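Jonton Library Foundation: Notes for Readers and Members

New Fiction Award Opens for Submissions in June 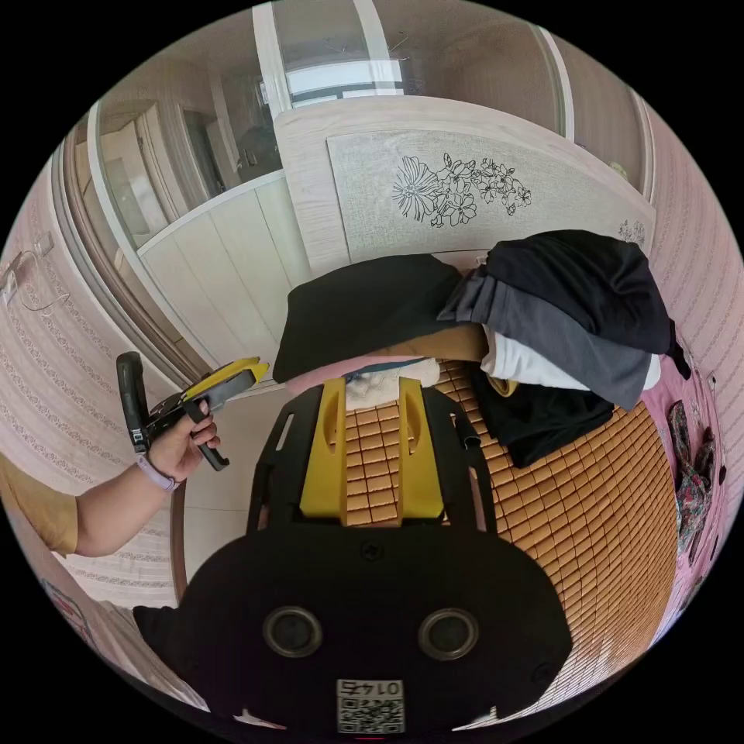 About the award

The Jonton Library Foundation is pleased to announce that the Brusside Prize for a First Novel will open to entries in June. The prize is offered every second year to a writer who has completed a full-length work of fiction and has not previously published a novel with a commercial press. Short story collections, memoirs and books for children under twelve are not eligible. Novels based on family history are welcome, provided that the work is presented as fiction and that the writer has the right to use any letters or diaries quoted in it.

The winning writer will receive $2,000 and a residency at Ametepe House, where a furnished room and a desk in the reading library are provided. The residency may be taken at any time in the year following the award. Writers with jobs or family duties may divide it into two shorter stays by arrangement with the Foundation office.

The previous round

The last round drew 215 entries, the largest number received under the present rules. The prize went to Þröstur Kjærgaard for The Ferry Clerk, a novel about a ticket seller in a small harbor town who begins to answer letters addressed to the man who held the post before him. The judges praised the restraint of the writing and the care with which the marriage at the center of the book is drawn. Several remarked on the long middle chapter, in which the clerk and his wife spend a winter evening sorting a drawer of unclaimed mail and say very little to each other.

Mr. Kjærgaard revised the manuscript during his stay at Ametepe House. In a note to the Foundation he wrote: "I arrived with an ending I had defended for years. By the second week I had cut it, and the book stopped a chapter earlier. My wife had told me to do this from the start, and I have thanked her in the acknowledgments."

The Ferry Clerk is now available in the lending collections at Jonton and Jastmont. A large print copy is held at Jastmont and may be requested through either desk. Reading groups that wish to borrow a set should write to the Foundation office well ahead of their meeting, as demand for the title has been steady.

How to enter

Entries must be submitted as a single document with numbered pages. The writer's name must not appear anywhere in the manuscript, including the header and the title page. A separate cover sheet should give the title, the writer's name and mailing address, and a summary of no more than one page.

Each writer may submit one novel. A manuscript entered in an earlier round may be entered again if it has been substantially revised, and the cover sheet should state that this is the case. Work under consideration by a publisher is eligible, but the Foundation must be told promptly if an offer is accepted.

The entry fee is $30. The fee is waived for holders of a Jonton or Jastmont library card and for full-time students. Requests for a waiver on other grounds may be made in confidence and will not be disclosed to the judges.

Judging

All entries are read in full by at least two readers before a shortlist is drawn up. The shortlist of up to eight novels is then passed to the judging panel. Writers on the shortlist will receive a written report on their work. The Foundation regrets that it cannot offer comments on other manuscripts or enter into correspondence about the panel's decision.

Public reading at Jastmont

Mr. Kjærgaard will read from The Ferry Clerk in the upper hall at Jastmont on the first Monday in June, beginning at 7 p.m. He will also take questions on preparing a first manuscript for submission. Admission is free to members, and seats may be reserved at either library desk. The hall is reached by the side entrance on the evening of the reading, and an elevator is available.

Copies of the rules and the cover sheet may be collected at the Jonton desk during opening hours or requested by mail from the Foundation office.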